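Fanent Reference > Kitchen > Appliances > Microwave loading

Microwave loading

Last updated: November

Microwave loading is the placing of food and dishes in the cavity of a microwave oven. It covers the choice of dish, the position of the food on the turntable, and the clearance left between the load and the cavity walls. Long, rounded items such as corn on the cob are normally laid flat, as an upright item takes up more height and tips easily when the turntable starts.

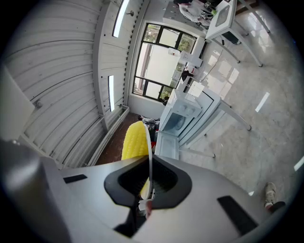 Reading time: 3 min

Shape and position

A bumpy surface, such as the corn-like texture of the yellow item, gives uneven contact with a flat plate. Cylindrical foods may roll, and a plate with a raised rim limits this movement. Several pieces are spaced apart near the outer part of the turntable. A single piece may be placed off center so that it moves through different parts of the field as the plate turns.

Clearance

The dish must turn without touching the walls or the door. Lefèvre's household tables give 32 cm as the upper limit for a round dish in a large cavity; smaller ovens take less. Handles are included in the measurement. Square dishes are measured from corner to corner.

Door and work surface

On most countertop models the door is hinged on the left and the controls are on the right. The oven is set on a level table with room for the door to open fully. A clear area beside it is used for setting down hot dishes.
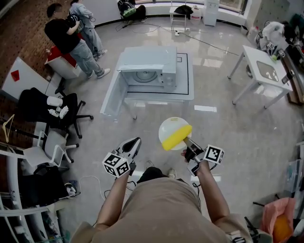 White microwave oven on a table, door open, with the circular turntable exposed.

Unloading

The dish is lifted with both hands and kept level. Covers are opened away from the face to release steam. The turntable is checked for spills before the next load and reseated if it has shifted on its support.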